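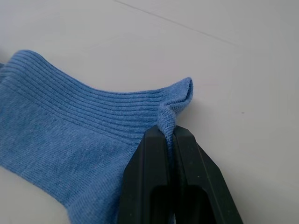
One reply to yesterday's post says the Fernavby bus was never worth saving, as most days it ran half empty and the money would be better spent on the road.

I take the point about the road. But half empty on the 154 still meant people getting to the surgery in Ustarstead and back before lunch.

**2/** What changed in June: the 154 stopped going past Semik. The 155 was meant to cover the gap. It does, on paper, but it leaves Ustarstead before the train gets in, so you wait for the next one or you walk.

**3/** I walked it last week. Roughly 700 metres of it has no pavement and the hedge is right out over the verge. Fine in daylight in dry weather. I wouldn't do it in November with shopping.
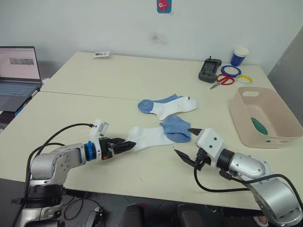
**4/** The council's answer so far is that passenger numbers will be looked at again after the summer. Summer is when the school traffic disappears, so I don't know what they expect to find.

**5/** The timetable at the Fernavby stop is still the old one, by the way. The one in the window at Magalhães is right, and they'll let you take a copy. Ask at the till.

**6/** What I'd like is small. Hold the 155 for the train in the morning, and send 2 buses a day round by Semik – one out, one back. The drivers I've spoken to think it could be done without another vehicle.

**7/** Comments on the changes can still go in by post or at the library desk. Say which stop you use and what time you need to be somewhere. A general moan gets filed as a general moan.

**8/** Someone asked about passes. They're valid on both routes, same as before.

2026-07-12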